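Trundetthorpe Community Help > Money and Vehicles > Car loans

Payoff quote is higher than the balance on my statement. Which one do I use for a trade-in?

Asked 17/09/2001. 3 answers. Status: answered

I have a simple-interest auto loan through Cloris and I am trading the car in at a dealer in Trundetthorpe. My last monthly statement gives a principal balance. The dealer called the lender and got a payoff quote that is higher than the balance by more than I expected. The dealer wants to use the quote on the purchase worksheet, and the difference goes straight onto the amount I finance on the next car.

Details that may matter:

The August payment was made on time and shows on the statement.
The next payment has not come due yet.
There were two late payments last year. I paid both inside the grace period as far as I know.
I have an extended service contract that was rolled into the loan when I bought the car.
Automatic payment is on.

I have three questions. Why are the two numbers different, which one is correct for the trade, and what happens to the service contract? I would also like to know whether I should turn off the automatic payment before I sign. The finance office gave me a different answer on that each time I asked.
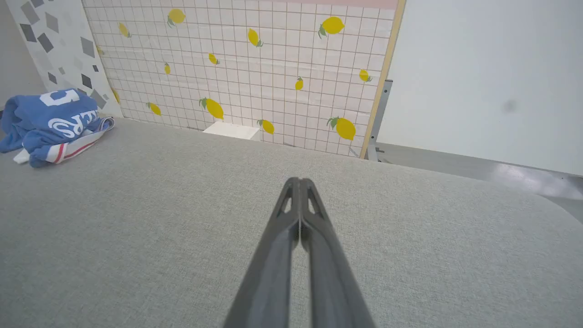 The contract says "simple interest, computed daily on the unpaid principal" and there is no mention of a prepayment penalty that I can find. It does list a lien release fee, but no amount is given next to it.

Answer 1 (marked as accepted)

The payoff quote is the number to use. The statement balance is principal only, as of the day the statement was cut. It was never meant to close the account.

A payoff quote on a simple-interest loan normally contains the following:

1. Unpaid principal.

2. Interest accrued from the date the last payment posted through the "good through" date on the quote. Take the principal, multiply by the annual rate, divide by 365, and you have the daily charge, often called the per diem. Some contracts divide by 360, so check yours. Multiply by the number of days. On each $1000 of principal at 9 percent, the per diem is a little under 25 cents, and 30 days of it comes to $7.40. Scale that up to your own balance and see how much of the gap it covers.

3. Unpaid late charges. A payment made inside the grace period should not create a fee, but it does let extra interest build up, and that interest is taken out of the payment before any principal is reduced. This is why your principal may be higher than the original schedule says it should be at this point.

4. Any release or processing fee allowed by the contract and by state law.

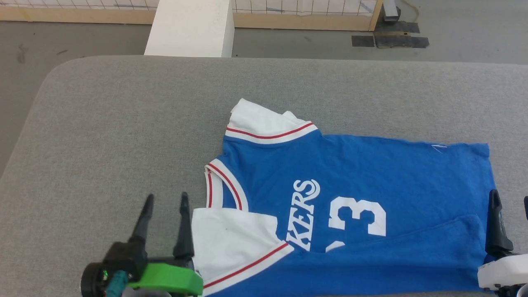 5. A cushion, in some cases. Lenders often set the good-through date well ahead so that a mailed check has time to arrive. If the dealer's check posts early, you have overpaid the interest and the excess is refunded. Ask whether the refund goes to you or to the dealer, because the dealer wrote the check.

Call the lender yourself and ask for the quote in writing with each line shown separately. Ask for the per diem and the good-through date by those names. If the person on the phone gives you only a total, ask again.

On the automatic payment: leave it on until the payoff has posted, unless the lender tells you in writing that it can be stopped sooner. If the dealer is slow and a payment date passes, the late mark goes on your record and not on the dealer's. A payment that goes through in addition to the payoff is refunded. It ties up your money for a while, but that is easier to fix than a late payment. Check the lender's notice period for canceling automatic payment too – many want several business days.

Answer 2

I agree with most of the above. Adding the service contract part, which was skipped.

The service contract is separate from the loan even though you financed it. Paying off the loan does not cancel it. You have to cancel it with the administrator, or through the dealer who sold it, and most contracts want a signed form and an odometer statement dated the day you gave up the car. Get a copy of the odometer statement before you hand over the keys.

The refund is usually prorated by time or by miles, whichever gives you less, with a cancellation fee taken out. Mine was through Plekano and took 29 days from the date they received the form. While a loan is open the refund is normally sent to the lender and applied to the balance. Once the loan is closed it should come to you, but mine still went to the lender first and I had to call to have it forwarded. Your payoff quote will not include this refund, so do not let the dealer subtract an estimate of it on the worksheet unless they put in writing who is owed what.

Also look for credit life or disability insurance on the original contract. If you bought it, there may be unearned premium coming back. That is a different form and a different office.

Answer 3

just use the statement number, the dealer always pads it. I traded at Jacquet 4 years ago and they came down when I complained

Comments on answer 3

The dealer does not set the payoff. If the check is short, the lender keeps the lien and interest keeps running on what is left – the title will not be released until it is paid. What likely came down was the price of the new car or the trade allowance went up.

ok but it was the payoff line that changed on the paper

Then someone got a new quote with an earlier date. It can drop by a few days of per diem that way.

Follow-up from the person who asked

I called and got the written breakdown. Most of the gap was interest through the good-through date. There was one late charge I did not recognize, on a payment the bank shows as sent within the grace period. Cloris counts the day it is posted, and it posted after. They have opened a review of that charge. The release fee was a separate line. The automatic payment stays on for now, and I have asked for the service contract cancellation form.

Related topics

Rule of 78s loans and early payoff
Negative equity on a trade-in
How long a lender has to release a title
Gap coverage refunds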